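Kisetti Guest House Welcome Kit

For hosts of holiday rentals, from the single spare room to the place with the long driveway

Item 4000. Sold as a set. Ships flat from our shop in Steltow.

You have a rental. You also have a phone, and it rings at 11 at night with a guest who wants to know how the shower works. The Kisetti kit won't stop that call altogether, but hosts tell us it moves a good share of them to daylight hours.

The kit is a stack of pre-printed cards, a key board, a binder with a cover that wipes clean, and a set of labels for all those switches that do something, somewhere, to a light you can't see from where you're standing. You fill in the blanks with the pen provided. The pen is a good one. Guests will take it.

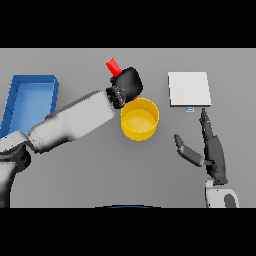
The binder has 17 tabbed sections, in the order guests tend to panic: getting in, Wi-Fi, heat, hot water, parking, trash, and so on down to "Things to do nearby," which gets read on the last morning while somebody is looking for a shoe. Each section holds up to four cards. If your parking instructions need more than four cards, we'd gently suggest the trouble is the parking.

Labels come 200 to a sheet, pre-cut, and they peel off paint without taking the paint along. They do not stick well to brick, wicker, or anything you've recently oiled. The key board has six hooks and mounts with two screws. Screws are in the bag taped to the back, so please look there before writing to us.

What it's good for

Short stays in houses, condos, cabins and converted garages with a separate entrance. Fouad Abdel Rahman, who designed the set, runs two rentals near the lake at Kabbaj and wrote the first version in February, during a week when both of them lost heat. That explains the length of section three.

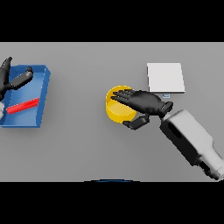
Check-out is the part most hosts get wrong, usually by asking for too much. Our check-out card has room for five lines, and the lines are short on purpose. Strip the beds if you must, then pick one spot for the things that have to come back to you (keys, parking pass, gate remote) and name it on the card in words a tired person can follow. A shallow tray with raised sides does the job, and a plain blue one like the one shown, with the red bar lying in it, is easy to name: "Leave everything in the blue tray." Nobody needs a map for that. The tray isn't part of the kit, so use whatever you own.

In the box

Binder with tabs
Card stock, 200 cards, blank on the back
Two sheets of labels
Key board and screws
One pen (see above)

Refills

Cards and labels are sold separately and fit the older Udent binder too, if you still have one from before we changed the name. The old key board has different screw spacing, so the holes in your wall won't line up. We've heard about this.

Returns

Unopened kits can come back within a month. Opened kits can come back if you haven't written in them. "House rules" in block capitals, underlined twice, counts as writing.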